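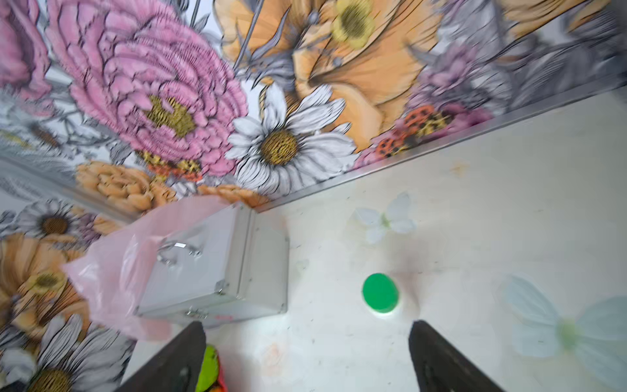

27. Februar 2018 -- Schleifen der Hobeleisen

Heute habe ich das Eisen 3433 wieder auf den Stein genommen. Die Spiegelseite war an der linken Ecke noch matt. Zuerst den Stein von Ilano (Körnung 3000) abgerichtet, dann das Eisen mit wenig Druck gezogen. Die matte Stelle ist kleiner geworden, aber sie ist noch da.

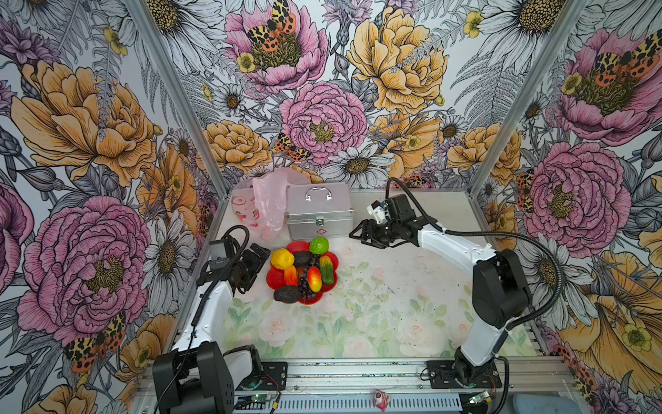

Rote Schale in Blumenform, künstliches Obst.

Danach Wechsel auf den Stondo mit Körnung 4000. Dieser Stein nimmt sehr viel Wasser auf, man muss ihn länger einlegen, als es in der Anleitung steht. Beim ersten Versuch ist er trocken geworden und das Eisen hat geklebt. Bitte an die Kollegen: den Stein nach dem Gebrauch flach hinlegen, er hat schon 2 kleine Risse am Rand.
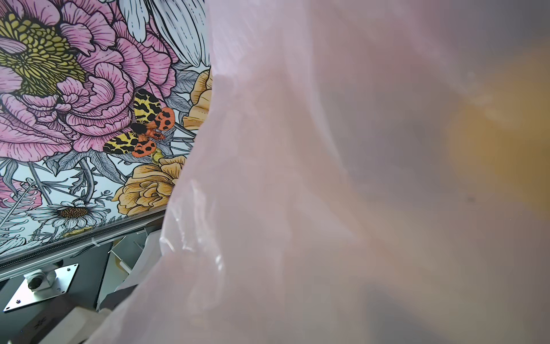
Blassrosa Folie mit weichen Falten.

Grat auf der Fase gut zu fühlen, über die ganze Breite. Probeschnitt in Fichte: Hirnholz sauber, nur links eine feine Linie. Die Linie kommt von der matten Ecke, denke ich. 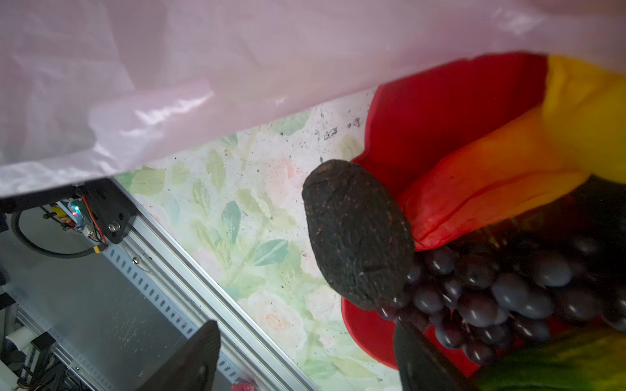 Das Leder zum Abziehen müssen wir erneuern. Es ist hart geworden und liegt nicht mehr plan auf dem Brett. Die Oberfläche ist so runzlig und fast schwarz wie die Avocado auf dem Bild, und mit Paste wird es nur schlimmer. Bei Zovitz nach Rindsleder fragen, Dicke noch klären. Bis dahin ziehe ich auf Karton ab.

Offen: Winkel der Fase nachmessen.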